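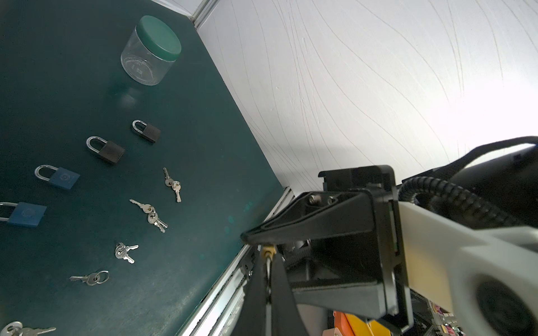

## 자물쇠랑 열쇠 짝 맞추기 (창고 정리 메모)

급하게 적음. 나중에 다듬을 예정.

- 일단 다 꺼내서 테이블에 펼치기. 서랍 안에서 뒤적이면 절대 안 끝남
- 자물쇠 한 줄, 열쇠는 그 옆에 나란히. 검정은 검정끼리, 파랑은 파랑끼리
- 열쇠는 고리에 끼운 채로 둘 것. 빼는 순간 섞인다. 비슷하게 생긴 은색이라 눈으로 구분 안 됨
- 뚜껑 달린 투명한 통 하나 옆에. 짝 없는 열쇠는 전부 그리로

### 맞춰보는 순서

1. 작은 자물쇠부터. 큰 열쇠는 아예 안 들어가니까 금방 걸러짐
2. 열쇠는 끝까지 넣고 살살 돌리기. 뻑뻑하면 멈춤. 억지로 돌리다 부러뜨린 적 있음 (펜치로 빼느라 저녁 다 감)
3. 열리면 그 자리에서 바로 묶기. "이따가" 하면 까먹음
4. 고리에 두 개 다 같은 열쇠인지도 확인. 둘 다 꽂아볼 것. 하나만 되는 경우 은근 많다

### 표시

마스킹테이프에 번호 써서 자물쇠 바닥이랑 열쇠 머리에 똑같이. 유성펜으로. 수성은 손때에 지워짐. 매니큐어 점 찍는 방법도 괜찮은데 마르는 데 오래 걸려서 나는 안 함. 어디 쓰는 건지(자전거, 창고, 사물함)는 열쇠에 적지 말고 수첩에. 잃어버리면 주운 사람한테 알려주는 꼴임

여분 열쇠는 따로 보관. 같은 통에 넣으면 통째로 잃어버렸을때 끝.

### 뻑뻑할 때

- 식용유 금지. 먼지 붙어서 더 심해짐
- 흑연 가루 조금. 없으면 연필심으로 열쇠 날을 문지르고 몇번 넣었다 뺐다
- 밖에 거는 건 12월 되기 전에 한번 손보기. 얼면 답 없음
- 고리 쪽 녹은 마른 수세미로 살살, 그다음 천으로 닥아내기

### 짝 없는 것들

열쇠만 남은 건 여섯 달 통에 뒀다가 버림. 열쇠 없는 자물쇠는 열려 있으면 절대 잠그지 말것. 다이얼 자물쇠는 여기 섞지 말고 번호 적어서 따로.

다음엔 자전거 체인 자물쇠. 그건 부피가 커서 벽에 고리 박고 거는 쪽이 나을 듯.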